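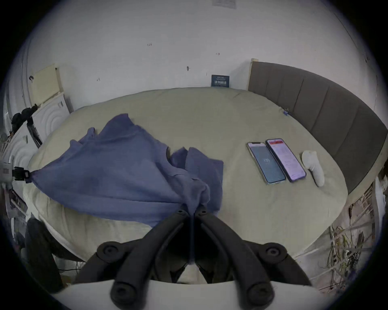 Why does a cotton garment become shorter but sometimes wider after home washing?
The lengthwise yarns were stretched during knitting and finishing, and washing lets them relax, so the loops become lower and broader.

Journal > Textiles and Clothing > Household Care > Full Text

Filed under: Fabric Care, Cotton Knits, Open Access

4.2 Change of dimensions in everyday use

The households in the towns of Itach and Stakcombe received 1,458 garments in total, and 1,369 of them came back in a condition that allowed measurement. The missing ones were mostly lost or given to relatives. We did not replace them, as a new garment would have a different washing history. All garments were made of single-jersey cotton from the Warraich mill and were finished without resin.

Length was the dimension that changed most. The largest part of the loss appeared in the first washes, and after 25 washes the values were almost stable. Garments dried on a line kept their length better than those dried in a tumble dryer -- this was expected, but the difference was smaller than in the laboratory series of Section 4.1.
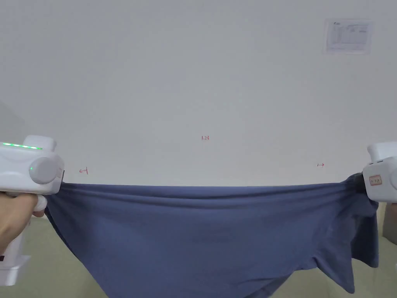
Width is more difficult to report, for the reason that a knitted fabric gives way easily in this direction. The result depends on how the garment is held while the ruler is read. Where the cloth is pulled taut horizontally, as with the blue-gray cotton garment in Figure 3, a reading of the width includes the stretch as well as the true size. We therefore give two values for each garment, one relaxed and one under the tension of the Bimwood frame, and only the relaxed value enters Table 5.

A second difficulty was twisting of the side seams. It was present in 121 garments and made the lower hem uneven, so that the length on the left side and on the right side did not agree. For these garments we used the mean of both sides. Leaving them out of the analysis changed the width result very little, but it made the effect of the dryer slightly weaker. Water hardness was not recorded in Stakcombe before December, and it is not included in the model.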